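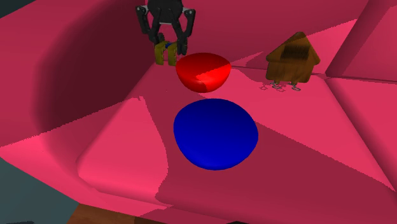 **Visit report: Vesellow open day, Jirkville**
October 6, 2021

Vesellow sells a simulation package for household pick-and-place work. The license covers a scene library, an arm and gripper model, a teleoperation client, and a batch runner for scoring trained policies. We went to Jirkville to decide whether to take the trial license for the Villalobos project. The open day ran from mid-morning to late afternoon in the company's demo room on the second floor.

## Scene library

The current release, named Fuvley, ships with 3,024 scene layouts. A layout is a room, a support surface, and a set of loose objects with start poses. Most vendors offer tables and counters. Fuvley also includes upholstered furniture as a support surface, and this was our main reason for attending.

The pink couch layout has a red bowl, a larger blue rounded object, and a wooden house-shaped block on the seat, with the gripper working over them from above. The yellow fingertip pads hold a small blue object close to the rim of the red bowl. Very little of it shows between the pads, so a policy that relies on this view alone has weak information about the grasp. Vesellow recommends adding the wrist view for small objects. It is included in the base license but is off by default.

The couch is modeled as a rigid mesh. The seat does not compress under load. Staff confirmed this when asked and said a compliant surface is planned, with May given as the target. For our purposes a rigid seat is acceptable for placing but not for pushing, where cushion drag matters.

## Rendering

Two render modes are offered. The fast mode has hard shadow boundaries with visible stair-stepping, and large shadow patches cross the couch seat in a way that could be read as object edges. The slow mode uses filtered shadows and costs much more time per episode. We asked whether shadow resolution could be set separately from the rest of the fast mode. It can, through the config file, but the setting is not in the manual.

Object quality is uneven. The bowl is clean. The wooden block has a usable grain texture but stands slightly above the seat on thin wire-like supports, and the shadows under it are faint. We would replace that asset before using the layout for training. Import accepts the common mesh formats, and collision shapes are generated on load. A bowl needs a concave collision shape, and the automatic tool closes the opening unless told otherwise. We saw this happen on a second station with an imported mug.

## Teleoperation client

Each visitor was given a turn at the controls. Latency was low enough to work with. The gripper opens and closes in steps, with no force readout on screen. Depth was hard to judge over the couch from the default camera, and I released one object short of its target twice before switching views. The client records the full state of the simulation, so an episode can be re-rendered later from another camera or in the other mode.

## Batch runner

The runner replays a policy over selected layouts and writes one result line per episode. A demonstration batch of 2,000 episodes had been run before the visit, and we were given the log. It records success, time to completion, and final object pose. It does not record contacts. A failed grasp and a dropped object therefore produce the same line, and telling them apart means replaying the episode.

## Price and terms

- Annual license, one site: $3,323
- Seats included: 4
- Additional scene packs: priced separately, no list available on the day
- Trial: full library, batch runner limited to one machine

Support is by email. Source is closed except for the asset importer.

## Recommendation

Take the trial. Test the couch layouts in fast mode with shadow resolution raised, and import the Villalobos object set with manual collision shapes. Contact logging should be raised with Vesellow in writing before any purchase. The question of whether re-rendered episodes count against the trial limit was left open, and their sales desk is to reply.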